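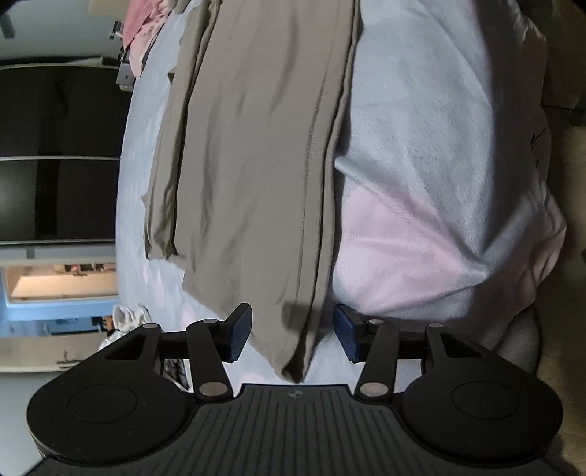

The second version of the Torkitz gripper was built to answer complaints from the first round of recording, and most of those complaints were about cloth. Version 1 held cups and boxes well enough but slid off a shirt hem or a towel corner unless the operator squeezed hard, and squeezing hard made the wrist tired. We therefore changed the pads before we changed anything else. Figure 4 gives the view from the wrist camera during the folding task, with the tool over a bed and a folded length of taupe cloth just past the open jaws. The blue pads have a fine ribbed surface and face each other across the gap, and in this position the operator can tilt the tool down and close on the bottom end of the cloth without moving the rest of it. The lens is wide, so straight edges in the room bow outward. We did not correct for this in the recordings and left the correction to a later step.

8 min read

4.1 Linkage and pads

Each side of the gripper has two links. The outer link has a triangular cutout that saves weight and gives the operator a little more view past the tool. The finger link is longer and carries the pad in a short black bracket. The joints turn on silver pins, and the pins at the lower ends of the finger links are larger than the rest. In version 1 all the pins were the same size, and the lower holes wore oval within a few evenings of use. When that happens the two pads no longer meet squarely, and a thin cloth can slip out of one side while the other side still holds it. Going to a larger pin at the bottom fixed most of the wear. We still check those holes by hand before each session.

The parts were made at the Manolakis workshop, a shared space in Rindcombe with evening access for members. We had two benches and a drill press, and the printers were booked by the hour. This affected the design more than we expected. A part that took longer than one booking had to be split or left for the weekend, so we kept the links flat enough to fit a full set into one run. The base would not fit and was made separately. Its ribs run up and down the front face and were added for grip after an early smooth base turned in the hand when the operator's palm was sweaty.

The pads are replaced more often than anything else. They are held in their brackets by friction and one small screw, and a pair can be changed in the middle of a session. We tried smooth pads, pads with wide grooves and pads with fine ribs. Smooth pads were good on plastic lids and poor on fleece. Wide grooves caught loose threads and sometimes pulled them. Fine ribs were the best all-round choice, although they fill with lint when used on towels and need to be brushed out. We chose blue because it stands apart from the black of the tool and from most of the clothes in the test homes, and this makes the pad edges easier to find in the recordings. It works less well over pale blue bedding, and for tasks on such bedding the pad finder had to lean more on shape.

4.2 Weight and handling

The finished finger assembly, with both sides, pins, brackets and pads, weighs 196 grams. We set no target at the start. We stopped taking weight out when operators stopped mentioning it in their notes. The base is wider than it needs to be for the mechanism alone. We tried a narrow one and went back, as it was harder to tell by feel whether the tool was level.

The hand moves a trigger behind the base, and the trigger moves both fingers together. There is no motor. An earlier plan had a small servo to hold the jaws closed so that the operator could relax the hand during a long carry – folding a sheet, for instance – but it added a cable and a battery, and two operators found that they could not feel when cloth had been caught. We took it out. The same linkage will be driven by a motor when it is fitted to the robot arm, and the mounting holes for that are already in the base.

4.3 Camera mounting

The camera sits behind and above the fingers and looks forward over the base. Its position is a compromise. If it is moved forward, the pads fill too much of the view and the operator's next target is hidden. If it is moved back, the base takes up more of the picture and small objects between the pads are hard to see. We settled on a mount that keeps the pads, the finger links and the front of the base in view at all times. Having the whole mechanism in view has one practical use: the angle of the links gives the jaw opening directly, and we do not need a separate sensor for it.

The mount came loose twice in the first week. Both times the operator noticed only afterward, and the recordings had to be thrown out because the camera had shifted against the base. We added a second screw and a line scratched across the mount and the body, so that any shift can be seen at a glance. A check of this line is now the first step on the session card.

4.4 Recording at home

All recording was done in ordinary homes with the usual furniture in place. Operators were asked not to tidy up for the purpose. Kadance, the program we wrote to start and stop recordings and tag them by task, ran on a phone kept in a pocket or set down nearby. A recording starts when the operator squeezes the trigger twice and ends the same way. This was not in the first release. Before it, operators had to reach for the phone between attempts, and many recordings ended with a few seconds of the tool lying on its side.

Over the period covered by this paper we collected 3,089 recordings with version 2. Of these, 319 were dropped: some for camera shift, some for poor light, and the rest for a missing end signal. Folding tasks were dropped more often than pick-and-place tasks. We think this is due mainly to their length, as a long recording has more time in which something can go wrong. We had planned to stop at 2,000 and continued when it became clear that soft items were underrepresented.

Light was the problem we handled worst. A bedroom with a bright room beyond an open door is hard on a small camera, and the exposure can change as the tool swings toward the opening. Fixing the exposure by hand helped, but operators forgot to set it again when they moved to another room. In July the evenings were long enough that this mattered little. Later in the year it was the most common reason for a second attempt.

4.5 Faults and repairs

Version 2 has been repaired more often than it has been rebuilt. The outer links crack at the narrow corner of the triangular cutout if the tool is dropped on its side. We rounded the inside of that corner and have had fewer cracks, but the change also made the cutout smaller. The large round discs on either side of the base take the force of a drop well and have not needed replacement, although the panels set into them have worked loose on one unit and were glued.

Play in the joints grows slowly and is easy to miss. The operators who used the tool every day did not report it, while one who came back after a break noticed it at once. We now compare each unit with an unused one kept in a drawer at the workshop, usually on a Thursday, when the benches are free. A unit is taken out of use if its pads close with a gap at one end that will hold a sheet of paper. The test is crude, but it needs no instruments and gives the same answer no matter who does it.

One fault remains open. When the jaws close on thick fleece, the pads tip outward slightly at their upper ends and the hold is weaker than it looks in the recording. A stiffer bracket reduces the tipping but makes thin cloth harder to pick up from a flat surface. We have made both brackets and record which one was fitted, so that the two sets can be kept apart in training. The results in Section 5 use the softer bracket unless stated otherwise.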